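Storing Small Balls and Other Things That Roll

Last updated: 24/02/2026

1,496 shares | 10 comments

Ping-pong balls end up under the couch, behind the dryer and in the bottom of the toy chest, where something heavy lands on them. The fix is a bin with walls and one place to keep it. Most of this also works for golf balls, marbles, bouncy balls and the plastic eggs that come out every spring.

Pick a clear bin. If you can see the balls, people will put them back in the right place and you won't have to label anything. Long, narrow bins fit a shelf better than square ones. A handle opening at the end makes the bin easy to pull out, but check the height of it before you buy. If the opening is low, marbles will find it. The bins sold for fridges and pantries do fine. I use the Zameo ones, and the Padell bins are close enough in size that the two will sit side by side.

Empty the bin completely before you start. Wipe it with a damp cloth and a drop of dish soap, then dry it. Skip the scrubbing pad, which leaves clear plastic cloudy.
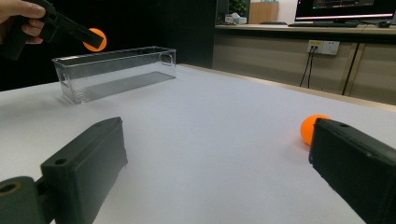
Work on a table with nothing else on it. Balls roll toward whichever side is low, so put the bin on that side with its long wall facing you. If your floor is uneven, a folded dish towel along the table edge will stop most of them.

Sort as you go. Squeeze each ball lightly. Cracked ones go in the trash. A dented ball with no crack can often be saved: float it in a mug of hot water, turn it with a spoon until the dent comes up, and let it cool on a towel. This is a job for an adult.

Wash dusty balls in lukewarm water and dry them before they go in. Don't use nail polish remover or anything else with acetone on them, even for pen marks.

Bright orange balls are worth buying if yours get lost on light floors. On a white table or pale tile you will spot one right away.

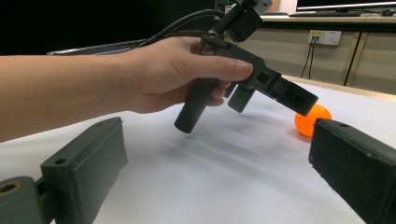

One orange ball still on the table.

Fill the bin to 70 percent and stop. Any fuller and balls hop out when the bin is moved. If you have more than that, start a second bin.

Keep the bin on a low shelf or inside a cabinet, away from heaters and sunny windows. A strip of shelf liner under it keeps it from sliding. Paddles go next to the bin, never on top of the balls.

Go through it again in June, before the table gets set up outside.

10 comments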